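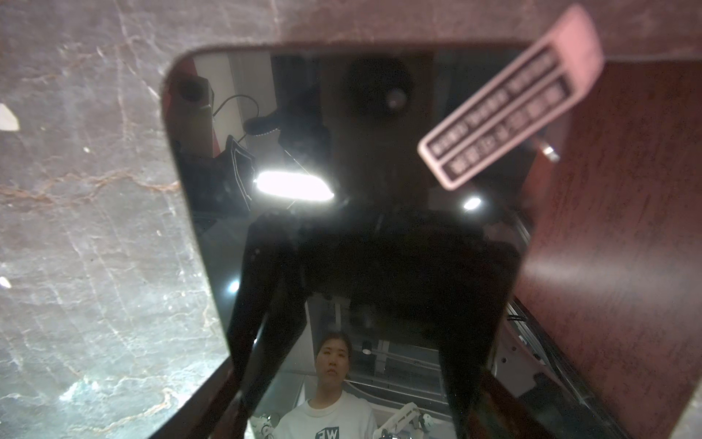 Talach Home Workshop Club, Tools and Gear

Review: the Trornance folding bench

I've had this bench up in my garage since November and I love it! It opens in 15 seconds, locks with a good solid clunk, and the clamps hold a door upright while I plane the edge (my old sawhorses never could). I paid $984 at Allbridge, so yes, I winced. 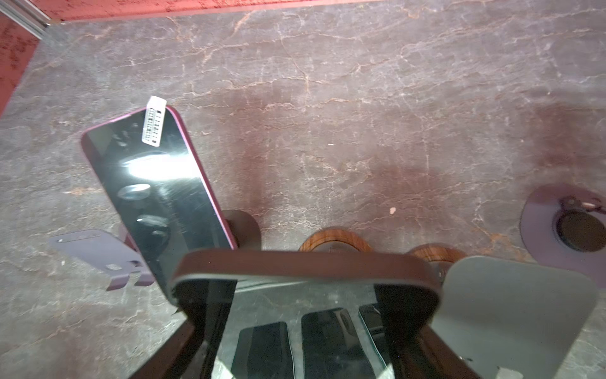
What I'd change

The feet slip a little on painted concrete, and the manual skips step 6. Still a happy 7 months with it, and I'd buy it again.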